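Wonimex — Clarkach site, packing prep room
Monthly check, pick-and-place arm station
Period: July

Items are marked OK, FIX or WATCH. Comments are by the shift lead who did the walk.

1. Emergency stop reachable from both operator positions — OK
Tested from each side. The arm held position and did not restart until reset.

2. Floor clear beside the table — FIX
Two black cups and a green spatula on the carpet next to the table edge. Before the arm came in, whoever dropped something picked it up. Now people are told to stay out while it runs, so things stay down until the next stop. Add a floor pickup to every stop.

3. Tabletop layout — WATCH
Large case takes up much of one side. Small items are spread over the rest. Operators say setting out the table is now the main part of the job and the job sheet doesn't mention it. Sheet to be rewritten. 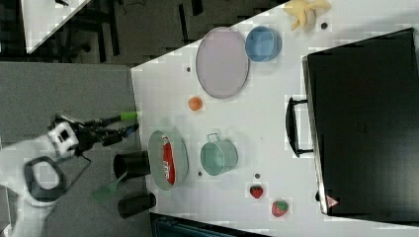
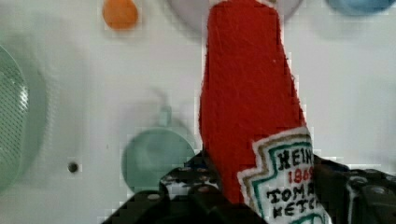 4. Gripper fingers and bolts — OK
Bolts checked by hand with power off. Wipe down at end of shift.

5. Cable at the wrist — WATCH
No wear found. Clorovley asks for a cable check every 60 running hours and our log has a gap. Whoever signs off the shift now writes the hours in.

6. Speed limit with a person in the room — OK
Set by Clorovley at install, not changed. Two operators asked for it to be raised. Declined.

7. Training — FIX
Of the 6 people on the rota, 2 have not done the restart session. They may load and clear the table but may not restart the arm. This has meant the same few people being called over all day, and they have complained — fairly, I think. Session to be booked before the next check.

8. Breaks and rotation — WATCH
Hand sorting used to rotate on its own as people got tired. Watching the arm is easier on the wrists and harder on attention. Limit is 90 minutes at the station, then swap. The limit was missed on the late shift. Put a timer on the wall.

9. Stop log — OK
Filled in. Please write what the item was, not just "dropped."

10. Signs — FIX
Door sign still says manual sorting. Replacement ordered from Piątek.

Carried over from last check: chair with the loose back still in use at the second position. Take it out.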